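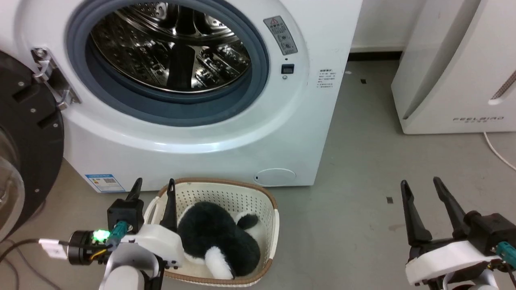 2 min read

Moved from Huvdale to Proltville over the weekend. It's 400 miles. I have opinions about all of them and will be sharing them in no order.

First, the moving company's quote was $811. The final bill was also $811. I spent a week rehearsing an argument I didn't get to have and I'm still carrying it around. If anyone needs to be yelled at about a fuel surcharge, I'm available.

You learn a lot about your friends when you ask for help lifting a couch. Omar Zoubi showed up at 8 in the morning with gloves. Cleiton Lopes showed up at noon with a sandwich. One sandwich.

Omar wraps plates in socks. Every sock I own now has a plate in it. I've been barefoot since Saturday and I'm eating off paper towels, so the system has some gaps.

Box labels so far: KITCHEN. KITCHEN 2. MISC. MISC KITCHEN. IMPORTANT. The one marked IMPORTANT contains a fondue set.

New landlord is Mrs. Bawa - Comfort Bawa, and yes, she's heard the joke about the radiators. She handed me the keys and a typed page about recycling. There's a quiz tone to it. Blue bin is paper. Green bin is glass. There is a gray bin and the page says only "ask."

I haven't asked.

The apartment has a washer, which is the reason I picked it over the place in Drustamville with the nice windows. Six years of laundromats will do that to you. I'd have taken a washer with no apartment.

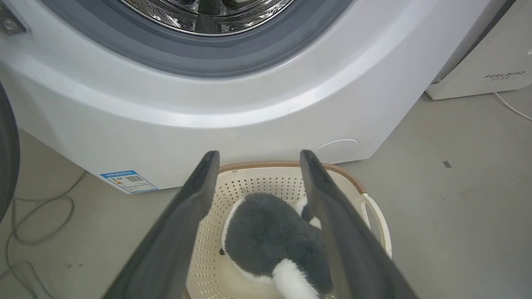
Goodbye forever, quarters.

Drustamville people are being very gracious about my decision. My cousin Dumisani lives there and has texted me a photo of his nice windows two days running.

Changing your address is a full-time job. The bank wanted proof I live here. The proof they'd accept was a utility bill. The utility company wanted a bank statement with the new address on it. I sat on the floor between these two phone calls like a kid in a divorce.

The library, meanwhile, gave me a card in two minutes off a piece of mail and my honest face. I've borrowed a book on Portuguese tile. I have no plans involving tile.

Internet guy is coming "Tuesday, January 7, 2014, between 8 and 5." Thanks for including the year. I would've sat here in 2015 with a cup of coffee out for him.

Things I threw away in Huvdale and have already needed: the good scissors, a lamp, the spare shower curtain rings, my snow boots. Things I paid a truck to bring: a box of cables, another box of cables.

Everything that didn't fit in a box went into whatever had sides.
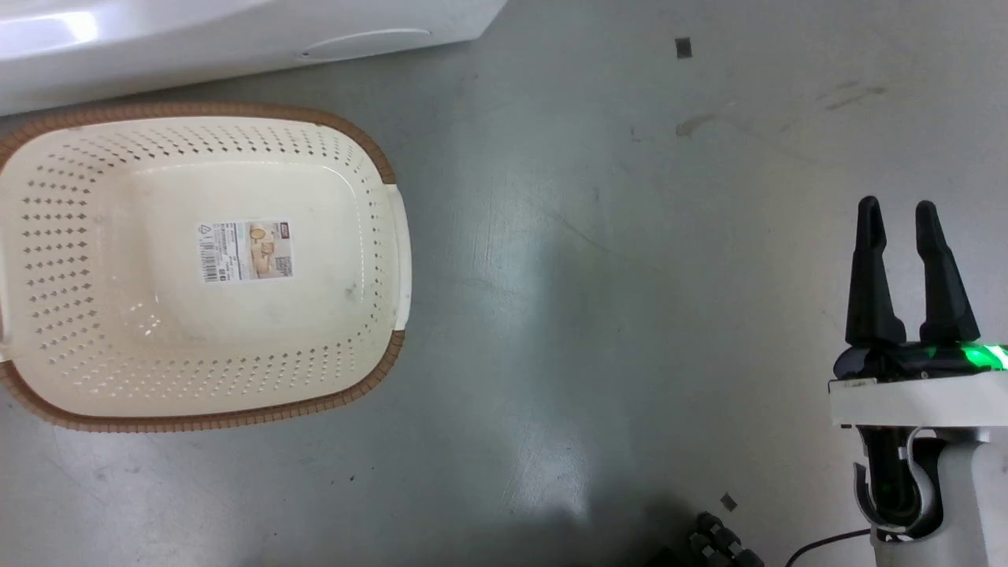 Laundry basket, empty. One down.

Etenesh Tesfamariam across the hall brought over bread and asked how long I'd lived in Huvdale. I said nine years and got a little weird about it in the doorway. She pretended to look at the bread.

She also knows about the gray bin. She lowered her voice to tell me. I've been asked not to post it.

Still looking for the can opener. It's not in KITCHEN or KITCHEN 2. Starting on MISC after dinner, which is crackers.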